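The gripper fault on cell 7: photos and a few doubts

Posted April 20, 2021 by Rachid Nasr 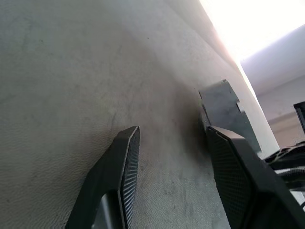

Open fingers close to the grey panel, nothing held. The faint scuffs and streaks are on the panel's surface.

We lost most of a shift in March to a gripper that kept stopping with its fingers open. The display gave fault 13 each time, which the Ondrejka manual explains as "grip not confirmed". I could have told them that much myself.

The official account, from the supplier's man, is that the arm came down too low, touched the panel and went into a protective stop. It may be so. I have read his report twice and I still don't see how he got there from the log, which shows the stop but no contact force worth mentioning. When I asked, he said the sensor "would not necessarily" pick up a light touch. Then what is it for?

A word on the marks. Radek Michalík took them as proof of a collision. Dušan Kuruc says a panel with that pebbled finish picks up scuffs from sleeves, boxes and anything else that leans on it, and he has worked beside it longer than either of us. I wouldn't hang a fault report on them.

The crosshatched pads got the blame next. Ulletti sells a replacement set and was very quick to recommend it. We fitted the new pads to the spare gripper on the bench and ran 200 cycles. It stopped 7 times. With the old pads back on, same bench, same 200 cycles, it also stopped 7 times. I'm told this is "inconclusive". I would call it money saved.

What does worry me is the restart. After a stop, the arm waited 10 seconds and then tried the move again without anyone pressing a thing. Matěj Pešek had his hand on the guard door latch when it did so. He wasn't hurt, and the door was still shut, but the safety sheet from Clakley says a restart needs a person to confirm it. Ours plainly didn't.

The automatic retry is now switched off. Otakar Šimek has the key for that menu and it stays with him until I get a written answer on who turned the retry on. So far I have had two phone calls and a brochure.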